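What Do Our Neighbors Throw Away? A Household Sorting Project in Plaltdale

Everybody has one drawer at home where dead pens, odd buttons and takeout menus go to retire. Our project started there! We wanted to know what people in Plaltdale keep without wanting it, and whether a bit of sorting would get some of it back into use. We asked families on three streets to empty one drawer each, write down what came out, and put every item in a group: use it, give it away, or throw it out.
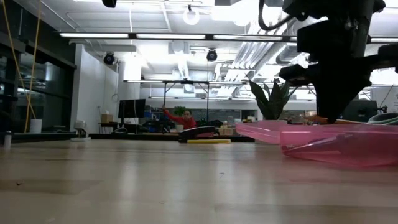
Dayana Villalobos
Student project lead, survey and write-up

By the end of November we had 1,206 items on our lists, which was far more than I expected (my own drawer was no help to the total, it was mostly rubber bands). Paper goods came first by a long way. After that came cables and chargers, then small kitchen things, then hair ties and combs.

The "use it" group was the big surprise. People kept finding things they had bought again because they couldn't find the first one - tape, batteries, scissors, birthday candles. Clementina Coelho did the phone calls for Renard Street and heard the same story over and over. She also had the longest call of the project, all of it on the subject of spare keys.

We did have trouble with the groups. Is a half-used notebook something to give away? Calado Street said yes, Renard Street said no, and we had to go back and change the sheet so that half-used things got their own line. If we ran this again I would test the sheet on one family first.

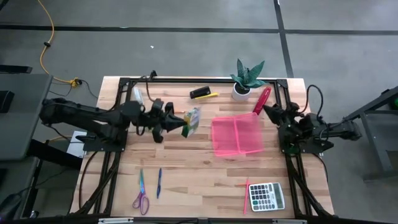
Jean Buchanan wrote back after reading our draft that we should have asked how long each thing had been in the drawer, and that hers held a bus pass from before she moved to Plaltdale. She is right, and I wish we had thought of it! Age would have told us so much about why things stay put.

The giveaway items went to the swap shelf at the Lorkstead library. Next term we want to try garages, and Cristóvão Barros is already drawing up the new sheet.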